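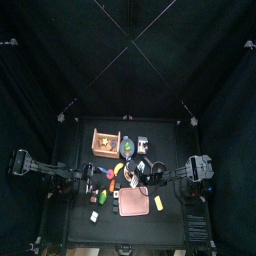
Trilness Messenger for Teams
Version 5 – Desktop, Android and iOS

Trilness is a messaging client for small and mid-sized organizations that run their own server. It handles direct messages, group channels, voice calls and file transfer. Accounts are created by an administrator and do not require a phone number.

Messages and channels

A channel holds up to 300 members. Each message can contain 2,000 characters; longer text is sent as an attachment and shown with a preview of the opening lines. Messages can be edited or withdrawn for 52 minutes after sending. Withdrawn messages leave a gray placeholder with the sender's name and the time.

Replies are threaded one level deep. Threads can be muted separately from the channel they belong to. Pinned messages appear in the side panel on desktop and under the channel name on mobile.

Attachments

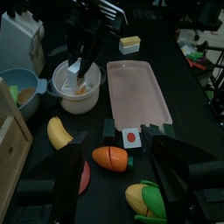 Images are sent at original size or in a reduced version, selected per message or set as a default under Settings > Media. The reduced version is meant for slow connections. Large shapes hold up well in it, and a toy carrot lying on its side will still read as a carrot, but the seam between its two halves is the kind of detail that may be lost. Use original size where the recipient needs to zoom in. Captions are searchable; text inside an image is not.

Other file types are transferred unchanged. An interrupted upload resumes from the last completed block when the connection returns. The maximum file size is set on the server and shown in the upload dialog.

Calls

Voice calls work one to one and in channels. Screen sharing is available on desktop only. Call quality is adjusted automatically, and the current setting can be read by tapping the signal icon. There is no call recording.

Search and export

Search covers message text, captions and file names. Filters: sender, channel, date range, has attachment. Administrators can export a channel as plain text or JSON. Export files keep the original time stamps and list edits separately.

What changed in version 5

– Draft messages now sync between devices.
– Notification sounds can be set per channel.
– The emoji picker remembers skin tone.
– Error 564 (expired session token) no longer closes the app; the login screen opens instead.

Server requirements

Trilness runs on the Unier server package, current release or the one before it. Dimitrov gateways are supported for SMS forwarding – the gateway license is not included. Push notifications need outbound access from the server.

Licensing and support

Licenses are sold per seat, with no minimum. Seats can be reassigned at any time from the admin console. Support is by email, and maintenance on hosted servers is carried out on Thursday evenings.

Publisher: Brarnura
Product manager: Nermin Şimşekoğlu
Technical contact: Mirsad Shehu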